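Setting Up and Looking After Your Yellow Bench: Questions We Are Often Asked

Last updated Dec 21, 2018

Thank you for dropping in. Most of these questions have come to us through the Jiltomero workshop desk, where Debora Bellini reads every message and Fulvio Carbone gets called over whenever one of them involves a spanner. If yours isn't answered here, do write in, however small it seems.

Where should the bench and cabinet stand?

Against a plain wall if you have one, with enough floor in front for you to move about without stepping over things. Carpet is perfectly all right, and ours has stood on carpet since August without any trouble. Try to keep long items off the floor nearby, and that goes for anything with rungs, like the yellow ladder-shaped piece we have in our own room. It's a lovely cheerful colour, but it will catch a foot sooner or later if you leave it lying in a walkway.

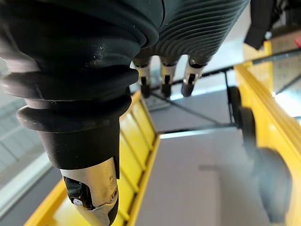
What is the best way to store small parts on the top?

We are great believers in giving every sort of part its own patch. Discs go with discs and blocks with blocks, set out in short rows with a little gap between them, and rods and other thin bits go towards the back where a sleeve won't sweep them off. You can buy trays for this (and some of our customers swear by them), but a tidy row does very well on its own and costs nothing.

Boxes are better kept off the worktop altogether. We like a plastic bin beside the bench, with the cardboard boxes packed side by side and their labels facing up, so you can read them without lifting anything out. A slim case will usually slide in upright down one side.
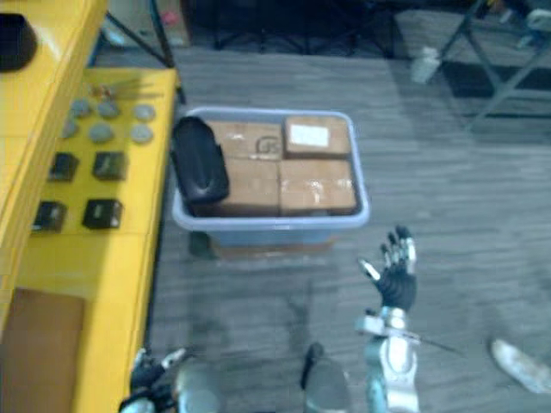 Four boxes and a black case in the light blue bin, next to the bench.

How full can I pack the bin?

Full enough that the boxes hold each other steady, and not so full that you dread picking it up. If you need both arms and a deep breath, please split the load between 2 bins. Fulvio packs the heaviest box in first and then works outwards from it, and he is very firm on the subject.

Can I leave open containers on the cabinet?

You can, and plenty of people do. An open bin on top is handy for the things you reach for all day. We'd only ask that you keep it back a little from the front edge, and that you lift it now and then to wipe underneath – grit under a bin is the commonest cause of scratches on the glossy paint. 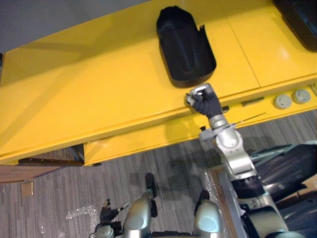

Reading time: 2 minutes

How do I clean the yellow finish?

Use a soft cloth, warm water and a small drop of washing-up liquid, then dry it off with a second cloth. Follow the seam on the top with a dry corner of the cloth afterwards, as that is where crumbs and dust like to settle. Please don't use scouring powder, even on a stubborn mark. A second gentle wipe the next morning nearly always does the trick, and if it doesn't, Debora can send you a little pot of touch-up paint in the right shade.

What about the front edge and the panel below it?

The raised lip gathers more fingerprints than anywhere else, so give it a wipe whenever you do the top. For the small dark slots in the panel, a dry paintbrush is ideal. Go around the round grey fittings with the cloth wrapped over one finger, and keep the water well wrung out.
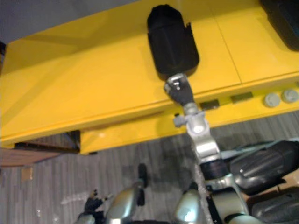

The glossy top, with its seam, front lip and panel.

Will black items mark the paint?

Smooth plastic shouldn't. Rubber sometimes can if it sits in one spot for months on end, so shift things along when you clean. A square of felt underneath is a kind thought for anything heavy.

I've lost my assembly sheet. Can I have another?

Of course you can! Ask for sheet 138 if you have the Villa bench, or sheet 231 if you have the Oline, and we'll pop one in the post with our best wishes.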